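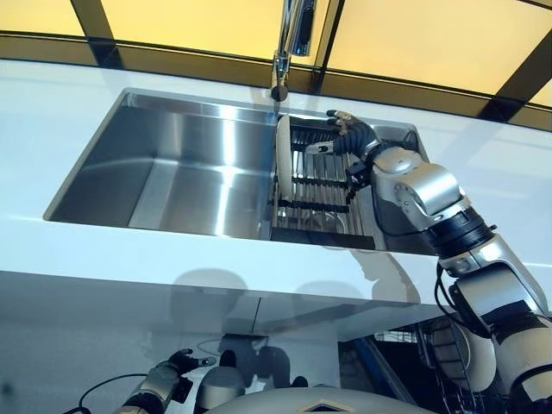 Head camera, sink task, right hand going in for the plate. Left basin empty.

December, notebook, plate-from-rack runs (Stangate kitchen)

Picking up from the last entry. The question is still whether the wrist correction Sohail added helps with plates standing on edge, or whether we were only seeing the effect of the slower approach. Ran both at the same approach speed this time so the two can be compared.

Set-up as before. Plate upright in the rack near the divider, left basin clear, right arm only. Start pose loaded from the Drarnar config, not touched by hand. A trial counts as good if the plate leaves the rack and is held for 3 seconds without touching the divider.

800 trials in the set, half of them with the correction off. Good trials overall: 552. Split by condition is in the Zein sheet, second tab. Correction on is ahead, but most of the gain is in the trials where the plate leans towards the divider. With the plate close to vertical I can't see a difference worth reporting.

Failures, from reading through the logs:
- thumb lands too high on the plate and it tips back into the rack. Most common by far with correction off.
- fingers close on a rod as well as the rim. Happens in both conditions.
- depth drops out on the steel. Bright streaks on the basin wall and floor give holes in the depth map, and the plate edge gets merged with whatever is behind it.

Edge-on is the awkward view. From the head the plate is a tall thin oval and the fit has very little to hold on to. Purnik gives a rim estimate in 728 of the trials and falls back to the stored rack position for the rest. The fallback did better than I expected, so the rack can't have been shifting much between trials. Should check that before reading anything into it.

Also the cabinet front. It is glossy enough to mirror the robot, including the left hand, and the segmenter now and then labels the reflected hand as the real one. Masked everything below the counter edge for now. This will not do once we move to the lower rack, as the mask covers it.

Sohail Tanoli thinks the thumb problem is the hand calibration and wants it redone before any more runs. Fine by me, but keep the old file - the sheet refers to it.

To do
Redo thumb calibration, save under a new name
Measure rack position at start and end of a block
Repeat a short block with the lights over the sink turned down
Ask about matt film for the cabinet front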